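4. Concession Handover and Interim Trading at Durkum Airport
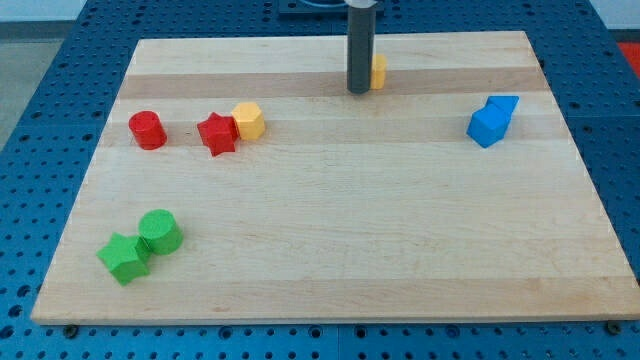
4.1 Contract structure

The retail concession at Durkum was let as a single master contract covering both departure halls and the arrivals store. Under its terms the operator, Pirkon, paid the airport company the higher of two amounts in each quarter: a fixed minimum guarantee, or a share of gross sales. Contracts of this form place most of the traffic risk on the operator. When passenger numbers fall below the bid forecast, the guarantee becomes the binding payment and the effective rent per passenger rises.

The guarantee was binding in every quarter of the last two contract years. Pirkon gave notice in May, and the airport company opened a replacement tender with a handover period of 50 days. Lindholm and Louro treat notice periods of this length as adequate for single-unit food contracts but short for duty-free, where customs licensing and stock transfer have to be completed in sequence.

4.2 Data

We use till records from the master concession, matched to departing flights by hour. After removing staff purchases, voided sales and transactions with no boarding pass scan, 3,521 observations remain. Each observation is one store-hour. Sales are net of refunds and are stated in local currency without adjustment for exchange rates, as the sample window is short.

Two bidders, Nigatu and Trikcombe, submitted compliant offers. Nigatu proposed a lower guarantee with a higher sales share, while Trikcombe kept the existing structure and asked for a longer term. Bid values are confidential and enter the model only as ranks.

4.3 Interim trading

Figure 5. Light-colored wooden board on a blue perforated worktable, with red, yellow and blue blocks.

During the handover, 4 stores stayed open with reduced stock. Liquor and tobacco lines were run down first, and confectionery was supplied on consignment. Let R be net sales per departing passenger. The baseline specification regresses log R on store, hour and destination-group fixed effects, with an indicator for the handover period. Standard errors are clustered by flight. Store-hours with no departures are excluded, so the estimates do not capture sales to arriving passengers. The arrivals store is treated separately in Section 5.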